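Natthorpe textile sorting depot: notes from the April open day

The depot takes in household textiles from Natthorpe and the Hivar valley. Visitors went through in groups, ours led by Frøydis Westerberg, the shift manager. Street parking is limited and the entrance is on the north side.

Intake

Bags are weighed on arrival and opened on a waist-high bench. The scale is rated to 600 kilograms. Coats, bedding and denim are pulled first. Damp items go to a separate cage and are not graded.

Hosiery

Socks are handled last and take up more labour than their weight suggests - a colour match is not enough, as fibre and pile height also have to agree. Mirko Donati, who runs this section, keeps unmatched socks for four weeks before they are released as filling. At the time of our visit the register stood at 231 singles.

Plush types are the awkward ones. The pile hides worn heels, so each sock is opened at the cuff and checked inside, where the lining is often a different shade from the outside. Mottled patterns are paired under the neutral lamp, as dark reds and black are hard to separate in the yellow light of the main hall.

Thick, fuzzy sock in magenta and near-black, with lighter pink fuzz along the rim of the cuff:

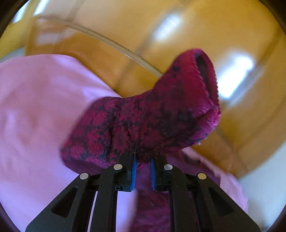 Baling and dispatch

Filling grade is pressed into bales and collected by Carrasco. The press was idle during the tour. Allow around 2 hours for the full circuit, and wear closed shoes.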